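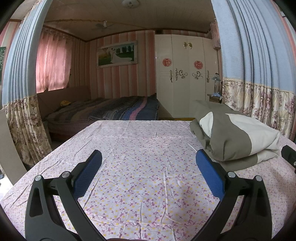

4. Bedding in rooms with more than one bed

4.1 What we logged

The Rivcombe survey covered 183 homes. Bedrooms only, and within bedrooms only what was on or against the bed: sheets, covers, blankets, pillows, throws, plus anything put down on the mattress that isn't bedding. 1834 items in all. Curtains left out. Spare sets in closets left out too, except where a drawer under the bed was part of the bed frame, in which case see the coding notes. Mattress protectors were logged only when the person showing us the room lifted a corner and we didn't ask them to.

Each item got a type, a place and a state. Type is easy. Place is easy most of the time. State is where the arguments were, and most of this section is about state.

We started with the Tulard list, which was made for hotel linen and has one word for everything that isn't flat or folded ("disturbed"). No good for homes. Half the beds we saw in the first week would have been "disturbed" and we'd have learned nothing from it. So the working list ended up as: flat, spread with ridges, folded in layers, rolled, heaped, hanging off. Spread with ridges was added late and earlier sheets had to be recoded by hand. It covers a blanket that somebody has pulled over the bed but not smoothed, or that has been sat on, or slept under and half straightened. We can't tell these apart from the state of the blanket alone and did not try to.

4.2 The folded duvet

Duvets gave the most trouble. In the pilot we had assumed a duvet is either on the bed (covering) or off it (chair, closet, floor). A third habit showed up right away. Duvet folded up thick and left on the mattress, to one side or at the foot, with the fitted sheet open to the room. In Figure 2 the duvet is this kind, gray and off-white blocks, layered up at the right of a pale pink fitted sheet with small purple flowers. The sheet is only a little wrinkled. Coded: sheet flat, duvet folded in layers, place "on mattress, side".

People's reasons varied and often came in pairs. Airing the bed. Keeping the duvet off the floor. Needing the flat part for something, mostly laundry, sometimes homework, in one home a jigsaw that had been there since August. Several said they fold it because the bed is shared between uses and a folded duvet is quicker to move than a spread one. Others said that was how their mother did it and had no more to add. We report these as given. The interview was short and done standing up in the bedroom with the householder waiting for us to be finished, so it shouldn't carry too much weight.

One point on the coding. A folded duvet hides its own folds. From the door you see rounded layers and a top panel and that's all. Coders in the pilot wanted to record number of folds and gave up, different answers each time from different sides of the bed. We dropped it. What we kept was whether the stack stays on the mattress or overhangs.

4.3 Beds next to beds

The protocol treated the bed as the unit. It should of been the room. Once two beds share a room, their states aren't independent and the simple tables in the last section overstate how much we know. A family with a second bed in the room tends to treat one as the dressed bed and the other as the working bed, and which is which moves around. Dressed bed: something spread over it, pillows placed, not much put down on it. Working bed: sheet open, duvet out of the way, objects.

This is a tendency, no more. Figure 2 could be read that way, with the open sheet on the nearer bed and the wide striped blanket (navy, dark blue, pink, gray) across the one beyond it. But the striped blanket is itself in soft ridges, so "dressed" only in the loose sense, and under the old list both beds would have come out as disturbed. We'd rather have the two states written down and leave the label off.

Matching was low. We had expected sets, since shops sell bedding in sets and people told us they buy sets. What is on the beds is another matter. Fitted sheets wear out or shrink at a different rate from covers, the cover from one set ends up with the sheet from a second, and blankets come from anywhere. Flowered sheet with a block pattern duvet, stripes on the next bed: ordinary. In rooms for guests the match was better. In childrens rooms it was better on the newer bed and worse on the older one.

Color didn't help us link items to owners. We tried a rule in the pilot (same color family = same bed = same person) and it failed almost at once, sheets get rotated across beds in most of the homes where two beds take the same size. Rule removed, and nothing in the results depends on it.

4.4 Things that aren't bedding

More than 200 of the logged items were not bedding at all. Phones and chargers, toys, clothes waiting to be put away, books, remote controls, bags. These were logged for place only. Where a coder couldn't name the thing it went down as "object, unknown" with color, and we asked coders to please use this and not guess. There is a small yellow item of that sort by the headboard of the striped bed in Figure 2, toy or small cushion, we don't know. It stayed unknown. Guessing inflates whichever category the coder has seen most of that day, and the toy count in the pilot was plainly too high for this reason.

Most of the non-bedding items sat in one of two places. Near the headboard, or on the edge of the mattress beside whatever bedding had been folded. The second we had not planned for. A folded duvet makes a sort of wall, and things get set down along it. When the duvet is later spread again they must be moved, or they go under. Several householders brought this up themselves, usually about a lost remote.

4.5 Frame, headboard, wall

Recorded briefly since the Cirance sheet has boxes for them. Frame material where it could be seen, headboard yes/no, upholstered yes/no, window above the bed yes/no. Upholstered headboards were common on the larger beds. A headboard under a window came up often in narrow rooms where there is no other place for it, and it matters for our purposes: pillows there were pushed further down the bed, against drafts according to the people who sleep in them. We have no temperature readings and make no claim.

Wall items above the bed went in a free text box, and the box was used a lot. Family photos, wedding photos above all. Religious pictures, calendars, a clock or two. Wallpaper was noted only if the coder felt like it, so there is no count. Striped and flowered paper came up most in the notes. It made blankets harder to judge in the photo check where the stripes ran close in color, but we don't think it changed any codes.

4.6 Agreement between coders

Two coders did every room separately, one on site and one from photos. Agreement was good on type and place. On state it was fine for flat, heaped and hanging off, weaker for the line between flat and spread with ridges. The trouble is at the low end. A fitted sheet with a crease or two across the middle is flat to one coder and ridged to the next. We settled it by thickness: a thin sheet pulled tight over the mattress counts as flat even when creased, and ridges are for blankets, quilts and covers that stand up off the surface beneath. Arbitrary but it can be taught in a few minutes. The Caruso coding guide does it differently, by the share of the surface affected, and anyone wanting to compare our rooms with rooms coded that way will have to recode the sheets first.

Disagreements left after that went to a joint look at the photos. Where the two still differed, the on-site code stands. It is marked in the data file so that it can be taken out.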